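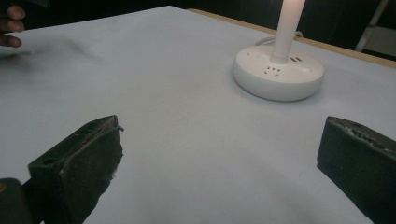 Skirnumton library to extend evening hours through the winter

The public library in Skirnumton will stay open until 9 p.m. four nights a week beginning in December, after the town council approved extra money for staff and heating. The branch now closes at 6 p.m. on weekdays.

The longer hours will cover the main reading room, the study area on the second floor and the computer desks. The children's room will keep its current schedule and close at 6 p.m. Books can still be returned at any hour through the slot on Zervas Street.

Branch manager Despina Alexiou said the change follows a survey of cardholders carried out over the summer. Of the 478 people who answered, 371 said they would use the library after work or after dinner if it were open.

"We expected students to ask for this, and they did," Alexiou said. "We also heard from a lot of people on the early shift who sleep in the afternoon and have no chance of getting here before we lock up."

Two part-time desk clerks will be hired to cover the added hours. Applications are being taken at the front desk and on the town website. Alexiou said she hopes to have both people trained before the new schedule starts.

Council member Botond Pálfi voted against the plan. He said he supports the library but wanted to see the heating bill for last winter before agreeing to keep the building warm for longer. The older half of the branch still has its original windows, and work to replace them has been put off twice.

"I would have done the windows first," Pálfi said.

Council member Eirini Kourkoulas, who brought the proposal, said the window work is in next year's budget and does not depend on the vote. The winter schedule will run through the end of March, when the council will look at attendance and decide whether to keep it.

The library has roughly 900 active cardholders. Residents of Grirkska, which closed its own reading room last year, can get a Skirnumton card free of charge by showing a recent bill with their address.

Evening programs are still being worked out. A language exchange led by Cristóbal Ulloa will move from the church hall to the second floor and meet at 7 p.m. A tax help table is planned for February. Groups that want to book a table or the small meeting room after 6 p.m. should ask at the desk at least a week ahead. There is no charge, but groups are asked to put the chairs back when they leave.

The last bus from the library stop toward Grirkska leaves at 8:40 p.m. Alexiou said she has asked the bus company whether a later run is possible and has not yet had an answer. The parking lot behind the building will be unlocked until 9:15 p.m. on late nights.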